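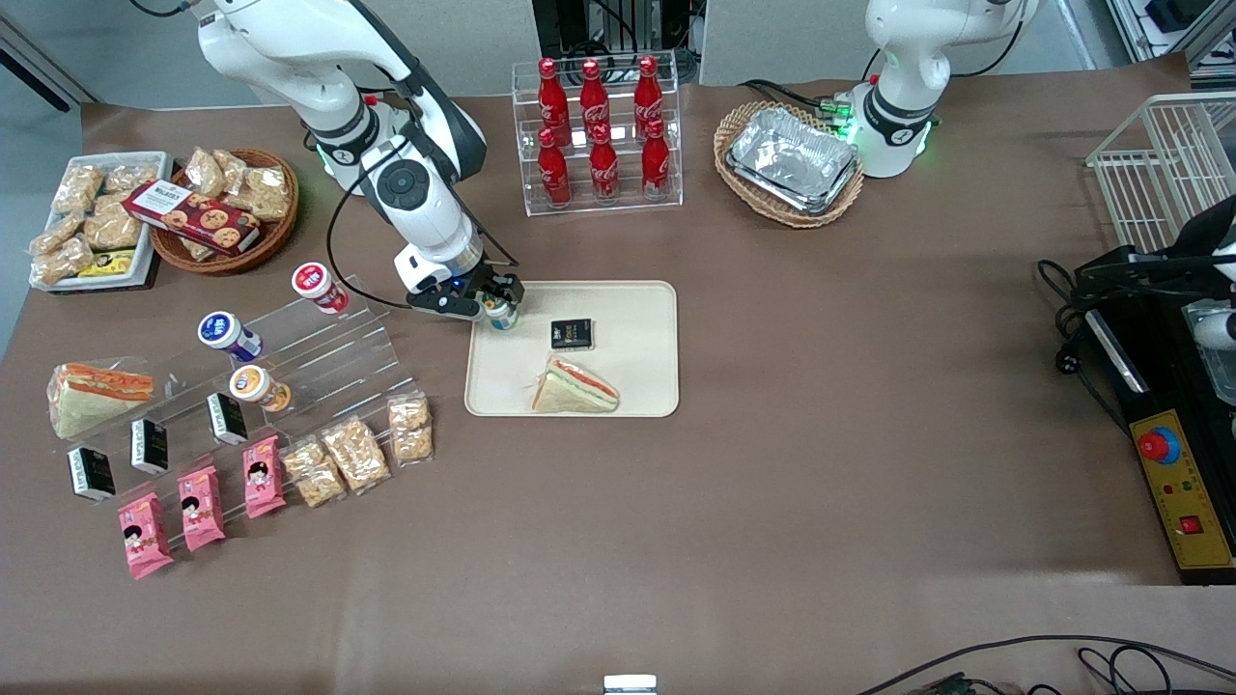

홈 | 뉴스 | 리뷰 | 칼럼 | 구독

분류: 로봇·자동화 > 매장

편의점 알바를 해본 사람이라면 다 아실 거예요. 제일 귀찮은 건 계산이 아니라 진열하고 담는 일이라는 거! 저도 대학 때 2년 동안 야간을 뛰었는데, 삼각김밥이며 샌드위치며 줄 맞추던 기억이 아직도 생생합니다. 그래서 2024년 6월 들어 들려온 밀라벤(Millaven) 소식이 유난히 반가웠어요.

밀라벤이 두 팔 로봇에게 매장 일을 맡겨 보는 시험 '시멘(Simen)'의 중간 결과를 공개했습니다. 과제는 단순해요. 주문을 받으면 진열대에서 물건을 골라 쟁반에 올려놓는 것. 흰 병에 파란 뚜껑이 달린 작은 음료, 비닐로 싼 삼각 샌드위치, 손바닥에 들어갈 만한 검은 상자 같은 것들이죠. 사람 같으면 전화 받으면서도 할 일인데, 로봇한테는 물건마다 다른 숙제입니다.

공개된 숫자를 보면 주문 153건을 돌렸고, 그중 11건은 직원이 중간에 손을 대야 했다고 합니다. 생각보다 괜찮지 않나요? 저는 절반쯤은 망할 줄 알았거든요(미안해요, 로봇). 손이 간 경우는 대부분 과자 봉지였대요. 봉지는 잡는 순간 모양이 변하고 투명 비닐은 빛까지 반사하니까 어디를 집어야 할지 헷갈린다는 설명입니다. 반대로 병이나 각진 상자는 꽤 안정적으로 옮겼다고 하고요.

문제는 속도예요. 밀라벤 자료에는 물건 하나를 옮기는 시간이 빠져 있어서 저도 따로 문의를 넣어 두었습니다. 점심시간에 손님이 줄을 섰는데 로봇이 요구르트 하나를 천천히 내려놓고 있다면… 저라면 그냥 제가 집어 갑니다. 경쟁사 간데티(Gandetti)도 지난 3월에 비슷한 시험을 했지만 그쪽은 캔과 병만 다뤘으니 바로 비교하기는 어렵고요.

그럼 집안일은 언제 맡길 수 있느냐, 다들 이게 제일 궁금하시죠? 밀라벤은 가정용 계획은 아직 없다고 선을 그었습니다. 다음 단계는 유통업체 너톨(Nuttall)의 매장 2곳에서 영업이 끝난 뒤 진열대를 채우는 시험이라고 해요. 설거지와 빨래를 기다리던 저로서는 조금 아쉽지만, 야간 알바 시절의 저라면 박수를 쳤을 겁니다. 속도에 대한 답변이 오면 이 기사에 덧붙일게요.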